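How to Replace the Recoil Spring in a Full-Size 1911, and How to Tell If You Need To

Every parts seller has a chart telling you when to change your recoil spring, and every parts seller also has springs for sale. I don't say they're lying. I do say you should look at your own pistol before you order anything.

These instructions are for a 5-inch gun with a standard short guide rod and solid bushing. Commander and Officer lengths use different springs, and full-length guide rods come apart in their own annoying ways. 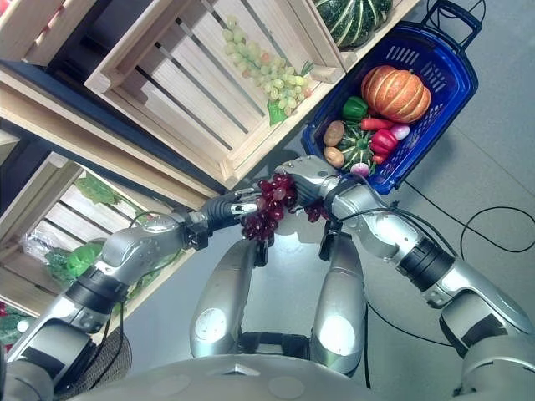
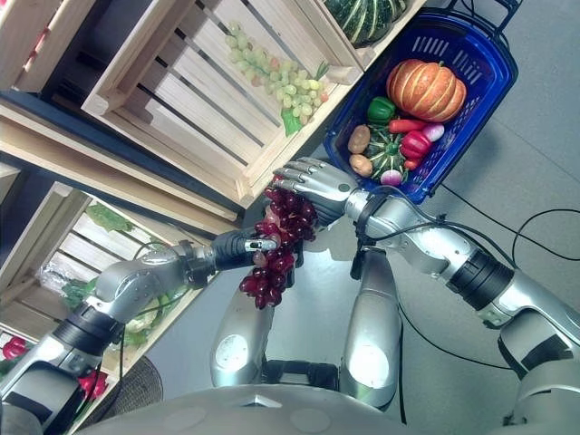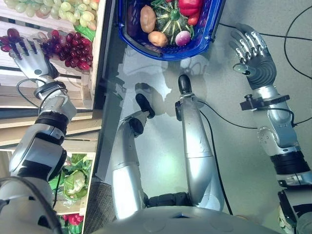 How often does a recoil spring really need changing?
Every 2000 rounds is a sensible habit for a .45 shooting full-power loads, and plenty of springs will go well past that. Change it sooner if your brass starts landing noticeably farther away than it used to, or if the slide gets lazy about going fully into battery on a clean, oiled gun.

Before you start

Drop the magazine. Rack the slide, lock it back, and check the chamber with your eyes and then with a fingertip. Put the ammo in another room. Wear safety glasses, even if you never have before. The spring plug sits under real tension and it will leave a dent in drywall.

You'll want a bushing wrench if your bushing is tight. The plastic Garnow wrench that came with my gun cracked the second time I used it, and the steel one from Clernon has held up so far. A loose bushing turns with your fingers and needs no wrench at all.

Taking the old spring out

1. Let the slide forward on the empty chamber. Leave the hammer down.

2. Press the plug in with your thumb and turn the bushing clockwise, as seen from the muzzle, until the plug is free. Keep your thumb on it. Ease the plug out slowly.

3. Twist the plug off the end of the spring. Some plugs have a small tab that grabs the coil, and pulling straight will bend it.

4. Cock the hammer, then move the slide back until the small takedown notch lines up with the rear of the slide stop. Push the slide stop pin from the right side and pull it out from the left.

5. Run the slide forward off the frame. Lift out the guide and spring from the rear.

Comparing old and new

Here's where the sales talk gets thick. You'll read that a spring shorter than a new one is worn out. Well, every spring takes a set in its first box or two of ammo and then mostly stays there. Mine had lost three coils' worth of length when I checked it, and the gun ran fine. Length by itself doesn't tell you much. Look for kinks, rust, or coils that have bunched up on one end.

I've tried the Caputo "lifetime" spring, and it was an ordinary music wire spring in a nicer bag. It worked. So did the cheap one. I'd stay close to the weight your gunmaker specifies – 16 pounds is the usual figure for a 5-inch .45 – and skip the heavier one the forum swears by. An extra-heavy spring slams the slide home harder and can bring on feeding trouble you didn't have.

Putting it back together

1. One end of the new spring is usually wound tighter. That end goes over the guide rod.

2. Set the guide and spring in place under the barrel, with the barrel link tipped forward. Slide the assembly back onto the frame.

3. Line up the link with the slide stop hole and insert the pin. Bring the slide back to the takedown notch and press the stop straight in. Go slow, or you'll scratch the frame below the hole like half the 1911s in the used case.

4. Compress the spring with the plug, thumb over the end, and turn the bushing back counterclockwise until it locks the plug in place.

Checking the work

With the gun still empty, rack it hard several times. The slide should snap shut by itself. Check the thumb safety, the grip safety, and that an empty magazine locks the slide back. Then shoot 118 rounds or so of your normal load before you trust it for anything serious. The Zisness snap caps I bought for function checks chewed up at the rims in one evening, so I don't bother with them now.

Write the round count on a piece of tape and stick it inside the lid of your range box.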